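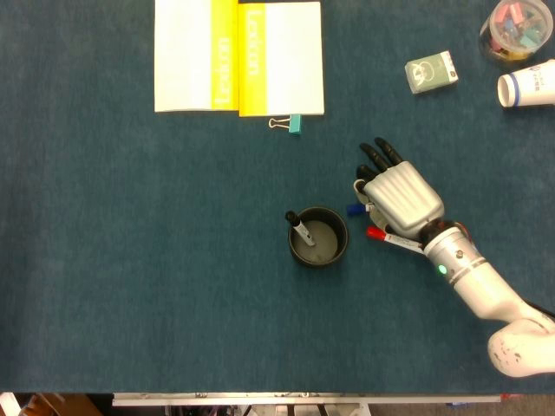 Reading time: 2 minutes

Wipe down the hand before checking the thumb, as dust in the joints feels the same as a worn tendon. Switch the arm off at the base and support the forearm while the brake lets go. Clean the black fingers with a dry lint-free cloth, then run a soft brush along the ridges on the back of the hand, where felt fibers tend to settle. Markers make a good grip test: with two held lying flat under the palm, like the blue-capped and red-capped pair, the thumb has to tuck well in, and any play shows up as a slow roll toward the fingertips. Keep the pen cup within reach of the wrist so the test can be repeated without moving the base.

Check the forearm screws every 50 hours with a hand driver. Stop when they seat. Ffion Owen at Tramness adds a small dot of thread locker to any screw that has moved twice.

Felt table covers should be vacuumed weekly and replaced after 18 months, or sooner if the nap pills under the hand. Route the cable with a loose loop behind the elbow and leave 2 inches of slack. Scuffs on the white covers come off with dish soap and water on a damp cloth. Do not use alcohol on the rings.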